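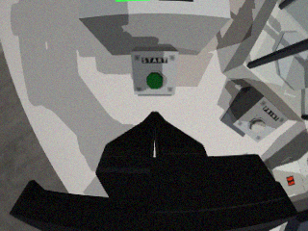
Simulated view from the Hallano planning package: black gripper, white work surface, and the START control box with its green button.

Hallano Button-Tending Cell -- Planning and Buying Guide

If you have come to this page, you probably have a machine in your shop that is perfectly good at its job and still needs somebody to walk over and press a button every few minutes. We hear from a lot of people in that spot, and we're always glad to talk it through. The Hallano package from Pladmont was put together for exactly this kind of work: an arm, a gripper and a work surface, planned in simulation before you order a single bolt.

What comes in the package
- Arm with mounting plate and cable set
- Two-finger gripper, black finish
- Work surface with raised edging (ask us about other sizes)
- Aneo controller with pendant
- Simulation license for 2 seats
- Setup guide and spare finger pads

Reach from base to fingertip: 330 mm
Power: standard wall outlet
Lead time: 3 weeks after you approve the layout

Start with the layout, please!

We know it is tempting to pick the arm first and worry about the table later (we have done it ourselves, and paid for a second table). Send us a sketch of your station with the height of each button, the direction it faces, and anything tall nearby that the arm would have to get around. A phone snapshot with a tape measure in it is fine. We build the station in simulation and send you back views like the one at the top of this page, so you can look at the approach to the button and tell us what we got wrong.

Pay special attention to boxes that sit at an angle. A control box turned diagonally, like the one on the right in our view, calls for a different wrist position than one facing the arm squarely, and that can change where the base ought to go. Moving a box on the screen costs you nothing. Moving it after the conduit is in is another story, and we would much rather you spent that money on something nicer.

Budgeting

The layout study is priced separately at $145 per station, and we take it off your invoice if you go on to order the cell. Most customers also set aside money for a sturdier stand, an electrician's visit and guarding. Guarding depends on your own risk assessment, and we can't do that part for you, though we are happy to share our drawings with whoever does.

If you already own an arm, ask for the Mushi adapter. It lets you use our gripper and work surface with what you have -- just tell us the flange pattern and the maximum payload so we can check the fit before you buy.

Good to know before ordering

The gripper presses with its fingers closed. Light push buttons are no trouble, but stiff or spring-loaded ones should be mentioned on the order form. Emergency stops must stay within easy reach of a person and are never part of the arm's routine.

Orders approved by the end of March ship at the current price. To get going, use the Request a Layout button and attach your sketch, however rough it may be.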